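Festhorpe Community Help
Shared Buildings and Meeting Rooms

Standing arrangement of a common area outside glass-walled rooms

Posted by Binta Babalola
August 2026

I write on behalf of the tenants of the second floor at the Bako building. The floor has a common area which runs alongside a row of meeting rooms with glass fronts. The rooms have blinds. The common area has a wooden floor, a few round tables and very little else, and it is used by visitors who are waiting for an appointment and by staff who wish to sit down for a few minutes between meetings.

In April the tenants agreed that the area should be kept to a common standard, and a sum of 800 dollars was set aside for the year. The following matters remain open, and the advice of other buildings would be appreciated.

First, what may reasonably be left on a table at all times, and what should be cleared at the end of the day? Second, should the blinds be kept down when the rooms are not booked? Opinion is divided. Third, notices are at present taped to the glass wherever the writer happened to be standing, and the tape leaves a residue. Is there an accepted practice?

The area seats 64 when fully set out, although it is seldom full. Please refer to our earlier thread, number 3409, for the discussion of chairs, which need not be reopened.

Dusa Tenants' Office

Our office manages a floor of similar layout, and the rules below have been in force for two years. They are offered for information and may be adapted.

Tables. Each table may carry one vase and nothing else overnight. Bottles and mugs are permitted during working hours and are to be removed by the person who brought them. Any mug remaining at closing time is taken to the kitchen and washed. Any bottle remaining is placed on the shelf beside the sink and kept for 5 working days. We do not make exceptions for bottles bearing a name, as this led to a good deal of correspondence.

Flowers. Fresh flowers are changed weekly and the water every second day. Clear glass vases show cloudy water very quickly, and a tenant considering new vases may wish to bear this in mind. White flowers have been the most satisfactory choice with us, although they do mark at the edges when handled. Leaves below the water line should be stripped before the stems are arranged.

Blinds. Ours are lowered when a room is in use and raised when it is free. Visitors learn the arrangement without being told.

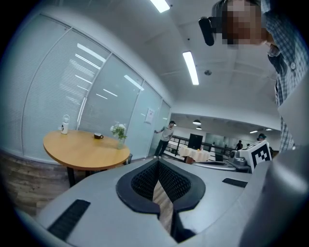
Notices. A notice should be placed close to the door of the room to which it relates, at reading height, and should state the date on which it may be taken down. One small sheet is sufficient. For existing residue, warm water with a little dish soap, left on a cloth against the glass for ten minutes, has removed most of it. A plastic scraper may be used for the remainder. Metal blades are not permitted on our partitions – one panel was scratched in our first year and the mark is still there.

Waste. A small bin near the glass is adequate for paper and tissues. Food should be directed to the kitchen.

Temosetti Facilities Desk

We agree with the above on notices. On blinds we take the opposite view. Ours stay down at all times on the corridor side, and the slats are dusted on the first working day of the month. Raising and lowering them every hour wore out the cords.

With regard to round tables, please ask the cleaners to lift the pedestal and not drag it. The base will mark a wooden floor, and felt pads come loose if they are not checked.

plumside_reader

just put a tray on each table. mugs go on the tray, tray goes to the kitchen at night. we have done it for years and it cost next to nothing

Posted by Binta Babalola

Thank you to all who replied. The rule concerning bottles and the proposal for trays will be put to the tenants at the next meeting. The question of the blinds will be held over, as the two replies differ and so do we. I should be glad to hear from any building that has found replacement cords of good quality.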